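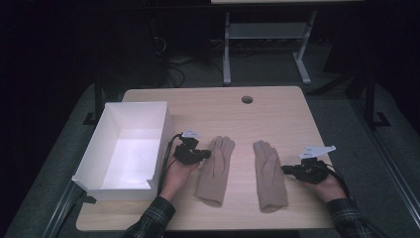
One member asked whether the gloves could go into the trays as pairs this time, laid flat, because last winter they were tipped in by the handful and most of the first morning went on matching them up. Agreed. Pairs will be laid out on the table first, fingers pointing the same way, and then moved into the tray together.

Corkum Reading Room - Stores and Handling Meeting
September, 2:00 p.m., upstairs workroom

1. Minutes of the last meeting
Accepted with one correction. Under item 4, "Ferri cabinet" should read "Ferri shelving." The cabinet has not been moved.

2. Gloves
The knit gloves are to stay in use for the framed items and the metalwork. Bare clean hands for paper, as before. There was some discussion of whether readers should be given gloves for the bound ledgers. The desk has been handing them out on request and the pages are harder to turn with them on. It was decided to stop this and to put a line about it in the reader notes.

A reorder of 40 pairs was approved, beige again, from Plelletti. The price has gone up since the last order but the other supplier only sells one size. Half the order should be the larger size.

Cuffs: several pairs are rolling at the cuff after washing. They can still be used. Pairs with holes at the fingertips go in the rag bag and not back in the tray. Washing is to be done without softener. The person who did the last load asked that gloves not be left in coat pockets.

3. Trays
The open white trays were preferred over the lidded boxes for anything in daily use. The lids get put down on top of other things and then cannot be found. The lidded boxes will go to the back store.

Each tray to have a paper label on the outside, in pencil. Somebody raised the low front on the trays, and whether small items could slide out when a tray is carried at a tilt. Gloves are fine. Coins, seals and loose buttons should stay in the deeper boxes.

One tray will be kept at the left end of the worktable whenever handling is going on. It holds clean pairs only. Worn pairs go in the cloth bag on the door.

4. Worktable
The table is to be cleared at the end of each session. No cups, no pens, no tape. It was pointed out that the round hole toward the back of the top is open and that a pencil has already gone through it. A cover will be looked for - if none can be found to fit, a piece of card will do for now.

5. Grorska donation
The 1919 photographs and the mill account books are expected before the end of the month. They will arrive in 7 cartons and will need to be unpacked in one go. The Ferri shelving must be empty by then. The bottom shelf is still full of old newsletters, which can be boxed and taken downstairs.

Framed photographs to be unpacked first, gloves on, one person lifting and one writing the list. Account books after that. Nothing is to be cleaned until it has been listed.

6. Any other business
The workroom blind sticks halfway. Carried over from last time.
The spare key has been returned to the hook.
More pencils needed, soft ones.

Actions
- Send the glove order to Plelletti
- Change the reader notes
- Pencil labels on trays
- Cover or card for the table
- Clear the bottom shelf

Meeting closed at 3:40 p.m. The next one will be held once the Grorska cartons are in.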